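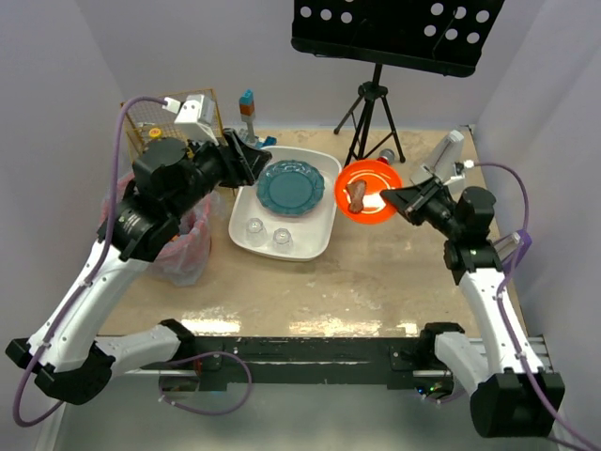

Friday, 4.20 pm – table setting, second layout

Third entry in this notebook for the tray work. Povilas asked me to write more completely, because last time he could not find which plates we had chosen, so I will try to be complete.

The purpose is still the lunch service for the Kemton day centre. People there eat at small tables and many of them have weak eyesight, so Agnese wants strong difference between the plate and what is under it. Today I tried the white tray with the teal plate on its upper part and the two clear cups below it, upside down. The orange plate stays outside the tray, on the right, with the sausage on it. The small bottle with the red cap is behind the orange plate.

Notes on the tray. The white is good under teal. I looked at it from the door and also sitting down, and from both places the rim of the plate is easy to find. The rim is scalloped and embossed, and Agnese likes this for the fingers. I am less sure, as the pattern will be more difficult to wash than a plain rim. To check with the kitchen at Kemton what kind of dishwasher they have.

Notes on the cups. Clear plastic on a white tray is the weak point. From the door I could hardly see them, and I knew where they were. Povilas says that with juice inside it will be better, and this is true, but water is what most of the people drink at lunch. I would like to try coloured cups, or put a coloured mat under the clear ones. Brudley has cups in dark blue and in green. I wrote to them on the first week of March and I still wait for the price for 100 pieces.

The cups are set upside down so that dust does not go in while the trays wait on the trolley. With the serviette still missing from the layout there is enough place for both. When the serviette comes I think the lower cup must move to the left, otherwise the person will lift it together with the paper.

Orange plate. It is round with a raised rim, and the sausage was put diagonally on the left half. I prefer the food in the middle, but Agnese explained that the right half should stay free for the vegetables, and she has done this work much longer than me. Brown on orange is readable. On the teal I expect it to be readable too, to test on Monday's session. Mashed potato on the orange I have not tried.

The beige table top is a problem for the photographs more than for the eating. The orange looks warmer on it than it is. At Kemton the tables are grey, Agnese thinks. I will ask for a piece of the same laminate, or at least a colour number, before we decide the final plates.

Bottle. No decision yet. If it stands behind the plate, the person must reach over the food. Vītola's guideline (the old printed one, in the blue folder) puts bottles on the side of the stronger hand, next to the plate and never behind it. I think we should follow this, but then the layout needs 20 mm more on the right and I must measure again.

To do:
– ask Brudley again about the coloured cups
– serviette, folded once, under the fork side
– try the layout with the two plates changed, orange on the tray and teal outside
– Povilas to bring the deeper bowls from Ornholm if they have arrived
– write the layout number on a label and keep it near the tray

Added at 5 pm: Agnese came by and said the gap between the tray and the orange plate should be decided together with the bottle. She will draw her proposal on paper and leave it in this notebook, on the next page.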